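Gillerdale gets its own small-business bookkeeping helpdesk
Feb 23, 2025 | By Ho-yin Lai
Share 27 | Comments 4

Durrani Bookkeeping is very pleased to be opening a free helpdesk for sole traders and family businesses in Gillerdale, and we would love our neighbours to come along and make themselves at home.

The idea grew out of a trial we ran last November, when we set aside a few afternoons for anyone with a question about receipts, payroll or that envelope of invoices they had been putting off. We expected a trickle. By the end of the month we had helped 164 businesses, from mobile dog groomers to a cheese maker who drove in from Funine – and brought samples, bless her.

"People apologise to us for the state of their records, and they really needn't," said Ho-yin Lai, who will run the helpdesk. "Bring the shoebox, bring the glovebox if you have to, and we'll sort through it together over a cuppa."

Sessions last 27 minutes and cover one topic each, with follow-up visits welcome. The helpdesk has funding for 1250 sessions in its first year, thanks to a generous grant from Gerix.

At a light wooden desk and tabletop

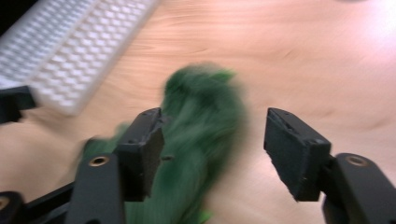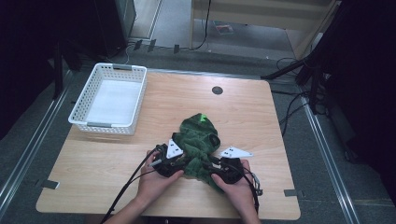
How to book
Call in at 241 Durrani Lane, Gillerdale, or ring the front counter during office hours.

Contact: Ho-yin Lai, Durrani Bookkeeping
© 2025 Durrani Bookkeeping | Back to top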